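Kevance and Irnus put hand-held grippers to the test on clothing

Moura, Jul 10, 2022

Kevance and Irnus have begun a side-by-side trial of three hand-held grippers, and the first weeks have been great fun! Clothes are hard work for any gripper: they slide, they bunch up, and a zip can snag where plain cloth doesn't.

Each gripper goes through the same 30 garments, handled by the same five people, so that the tools can be compared fairly. The team has logged 2192 grasps so far.

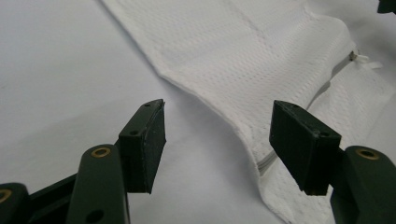 The two-fingered gripper with black fingertip pads, over a white garment with a zip.

"We argued for days about fingertips, and now we have numbers to argue with, which is far better," said Nicanor Durán, who leads the trial at Kevance. "Thin, stretchy cloth is still the one that keeps us late."

Irnus is looking after the cameras and the recording software. Full results, including the ones that went badly, will be published in January.

Enquiries: Kevance press desk, Moura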